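The Orange Beads

My aunt left me her jewelry and my cousin Unnur Bjarnason her house, and for the first 3 weeks neither of us would say out loud who got the better deal. The house was in Jandham, up past the Grollel bakery, and it had a roof that let in weather and a mortgage that let in letters. The jewelry came in a cookie tin.

"You can wear yours," Unnur said on the phone. "I have to heat mine."

So I drove out there one weekend in March with the tin on the passenger seat. I'd put the seat belt on it (don't laugh, I'd had a long week), and I talked to it most of the way to Jikatdale, where I stopped for gas and a terrible egg sandwich. I had a plan. I was going to dump the whole lot on a table and let Unnur take half, and then maybe she'd stop sighing at me.

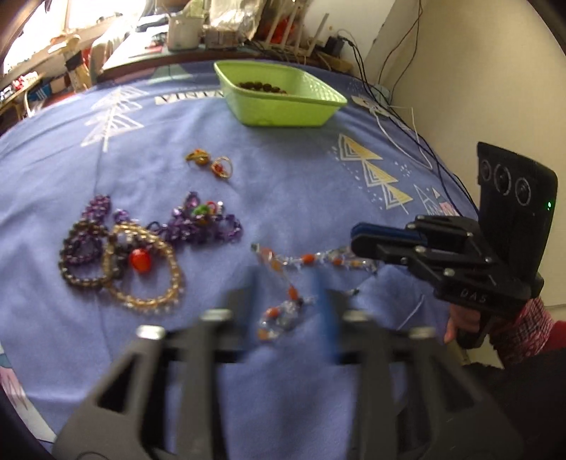
The necklace with the orange beads, on the blue cloth.

My aunt used to say a man named Ragnarsson gave her the orange beads on a ferry when she was 20. Sometimes he was a dentist. Once, at Christmas, he was a dentist with a wife. My mother said there was no ferry and no Ragnarsson, and that her sister had bought them herself with money she'd borrowed from my mother, who would still like it back.

Unnur had a third version. She told it standing at the stove with her coat on, because the furnace was sulking again.

"He was real," she said. "He came to the house when he was 80. I was there! I was maybe ten, I was supposed to be asleep. He sat in the kitchen and asked if she still had them, and she said no."

"But she did have them."

"She was wearing them. Under her sweater. I saw the lump."

I laughed so hard I had to sit down, and then for a minute I wasn't laughing. I kept thinking about that old man going back down the hill in the dark, and my aunt at the sink with the beads against her skin, not saying a word.

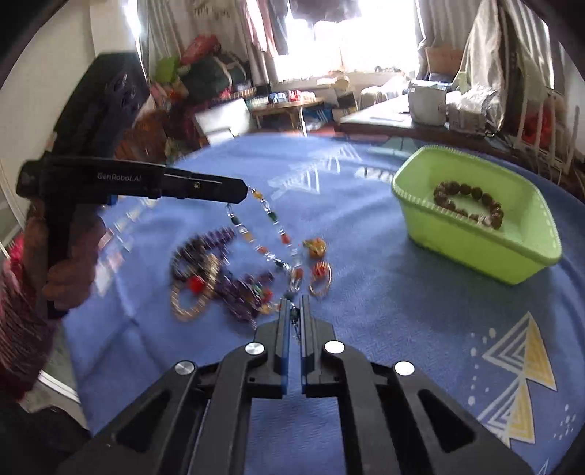 Jewelry out on the round table, with the green basin at the side.

We split things up after supper. It went fast until we got to the orange ones, and then we both got very polite.

"You should," I said.

"No, you," said Unnur. "They were in your tin."

In the end we agreed to trade every year, like divorced people with a dog. She got the first turn. I watched her put them on and tuck them down inside her sweater, coat and all, and then she went to kick the furnace.

I drove home with 60 dollars' worth of her firewood in the trunk — she wouldn't let me leave without it — and I live in an apartment. I don't have a fireplace. It's still on the balcony.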